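Soledad Tillman keeps a file of 2476 grasps that didn't go the way her software said they would. She named it "misc."

"I thought there'd be a few," she says.

Tillman writes the motion planner at Womley. Samer Khasawneh writes Onu, the perception code that tells her planner where things are. They have shared a desk for two years and describe the arrangement as mostly peaceful.

Their argument on the morning I visit is over fingertips. Onu measures the gap between them from the wrist view, and Khasawneh wants the measurement to win whenever it disagrees with the motor encoders. Tillman does not.

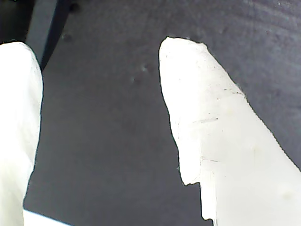

"The encoder says one thing, Samer's model says another, and I have 90 milliseconds to pick a favorite," she says. "I pick the encoder. It has never sent me a paper about itself."

Khasawneh lets this go by. His own complaint is with shapes that have a hole in them. The first release of Onu fitted a solid box to everything, so the planner only ever squeezed from the outside.

"A ring was a brick," he says. "A mug was a brick with an opinion." 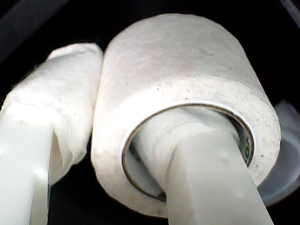 The fix went in last March and let the planner treat an inside surface as a place to put a finger. It also doubled the number of candidate grasps, and Tillman spent the spring pruning them. She got the list down to 80 per object – "still too many, but I can read it over lunch."

Next is the two-arm scheduler, called Doltov, which decides which arm moves first. At the moment it is very polite.

"Each one waits for the other," says Tillman. "I've been to dinners like that."
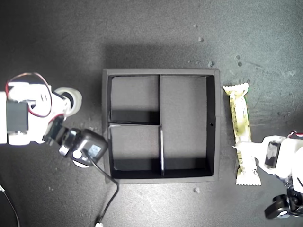
*Both arms at the divided tray, with a wrapped snack bar to its right.*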